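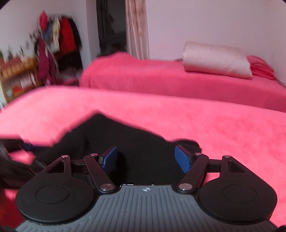

Jeanie MacBrayne reckons fabric softener is what ruins a plush blanket, and that I should have stopped using it years ago! She might be right. Mine was gorgeous and fluffy when I bought it, and now it feels a bit crunchy after every wash. I love the thing and it's on the bed from autumn right through to September, so I'd really like to save it. Can the softness come back, or is it time for a new one?

Posted by rodard51
April 4, 2018

Stendham

It can absolutely come back! Softener coats the fibres and they clump together. Wash it cold on gentle, by itself, with half your normal detergent and half a cup of white vinegar in the rinse. Keep heat well away from it — synthetic plush can melt a little at the tips, and no wash will fix that. Hang it in the shade, give it a good shake when it's half dry, then go over it with a soft pet brush, all in one direction. My favourite colour-of-the-sunset throw came up like new after two goes. Oh, and keep dark socks out of the load or you'll be picking fluff off them all week.

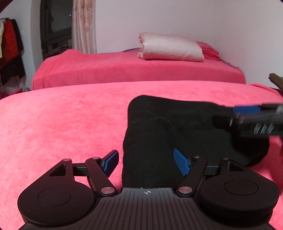

More answers

Ó Flaithearta

Agree about the vinegar. Check the label first though. Mine said no spinning over 391 or something odd like that, so I just used the slowest setting.

wurnberg2000

brush it!! works a treat, did mine in front of the telly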